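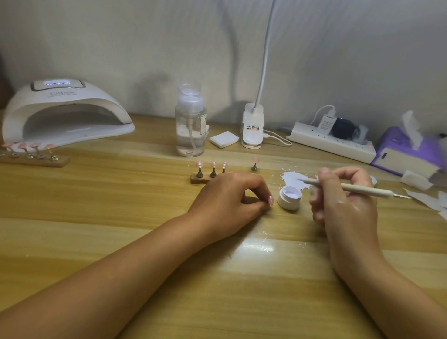 When I wrote in July that I was thinking about letting a machine paint my nails, I got more messages than I have ever had on this blog, and most of them said some version of "please don't" or "please do and tell us everything!" So I did, and I'm telling you everything (or as much as I can fit in before dinner).

The machine is the Amgate, the tabletop one with the little arm that comes down over your finger. It costs $372 with the starter cartridges, and the stand is another $29, and you do want the stand. I had it on loan for most of a month. I also priced the Skodside, which is bigger and does a whole hand at once, but that one is $465 and I just don't have the shelf for it.

Now, you all know I do my press-ons by hand. I set the tips up on their magnetic holders, pale pink first, put a blob of white gel down on the desk because I never can find my palette, and then sit there with the skinny brush until my neck complains. It's messy, and I spend a good while afterward picking dried specks off the wood. I love it anyway – it's the only part of my day when I can't hold a phone.

The Amgate is very good at plain color. It scans the nail, thinks for a bit, and lays down a coat so even that I was a little jealous. Side walls are clean, cuticle line is clean. It will do press-on tips too if you buy the adapter tray, although the tray only likes medium sizes, and my pinky tips kept getting rejected with a sad double beep.

Where it loses me is anything on top of the color. The app has 264 designs (I scrolled through all of them in bed one night, so that's how my summer is going), and they come out flat, more like a sticker than something painted. I like a raised white line with a bit of wobble in it. The cartridges can't hold gel that thick, and you still have to cure everything in your own lamp.

So would I buy one? If you wear one solid color and hate doing your other hand, yes, I think you'd be happy, and I'd wait for the fall sale. If you're a dots and swirls person like me, I'd put the money toward good brushes. The loaner is boxed up by the door and goes back tomorrow morning, and I've got a set of white swirls to finish for my sister before then.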